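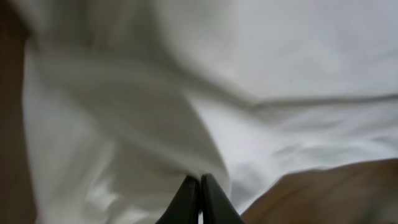

Normunds Pētersons was late to our call, and he apologized three times before he had even sat down. He had been out in the yard bringing in the washing ahead of the rain, and there is a lot of washing when you run a guesthouse with 14 beds and do nearly all of it yourself.

He opened the Metton in December, after years of managing other people's hotels. "I thought I knew the work," he told me, laughing. "I knew the schedules. I had never ironed a pillowcase that a guest was going to judge me on."

His first season was humbling. He bought cheap sheets, and by spring they had pilled so badly that he gave the lot away. A retired housekeeper named Langlois set him straight over a long lunch – buy heavier cotton, wash it cooler, and stop drowning it in softener. "She made me feel a towel with my eyes closed," he said. "I was embarrassed for my towels."
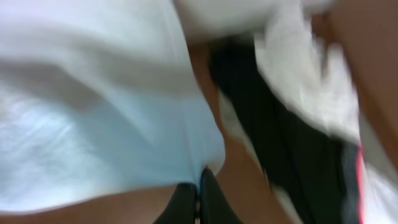 Tovia Brodunura
Travel and Hospitality Writer

I asked whether guests notice any of it, and he thought about that for so long I wondered if the line had dropped. "They notice that they slept," he said at last. One couple has come back 2 times already, and they always ask for the back room, where you can hear the creek.

He still gets up before six, still bakes the rolls, and still worries about the roof, which will cost far more than he has. He would like a day off, too. When I asked what he would do with it, he said he would probably go and stay in somebody else's guesthouse and look at how they fold the corners.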